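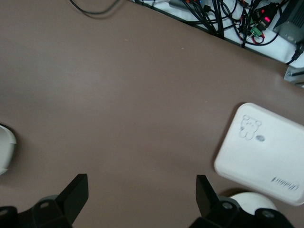
Liên Hoàng wrote to me that a person who won't answer a text within the hour is telling you exactly where you rank. I've been chewing on that since April, mostly because I'm the person who didn't answer (it took me 9 hours, and yes, she counted).

I love Liên and I think she's wrong. I also think a lot of people agree with her, so let me make my case for the slow reply!

When I moved to Lerkdale I had one phone, and it was bolted to the kitchen wall. If you called while I was out, it rang and rang and you tried again after supper. My friends didn't take it as an insult. Now I have the thing in my pocket all day, so people figure I must be free all day too. But I'm driving, or I'm cooking, or I'm just sitting there looking out the window, and I'd like to be allowed to do that last one without writing somebody a note of apology afterward.

The group chats are the worst of it. I came out of the dentist last month to 108 messages about where to have lunch. Lunch! For 6 people! We went to the same noodle place we always go to, and I could've told you that at 8 in the morning.

And the quick answers aren't even good ones. When I fire something back from the grocery line it's a thumbs-up or "haha yes," and then I forget what I agreed to. Give me until evening and I'll ask about your mother's knee and tell you what I really think of the job offer.

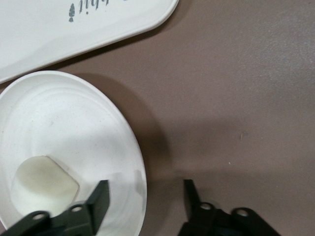 What I'd settle for

My friend Đạt Tăng and I have a deal. If it's urgent, call. If it isn't, write whenever you want and hear back whenever you hear back, no "sorry for the delay" allowed. We've been at it for years and we're still friends, though he does cheat with the apologies now and then.

I've offered Liên the same deal. She hasn't answered yet, and I'm trying very hard to be nice about it.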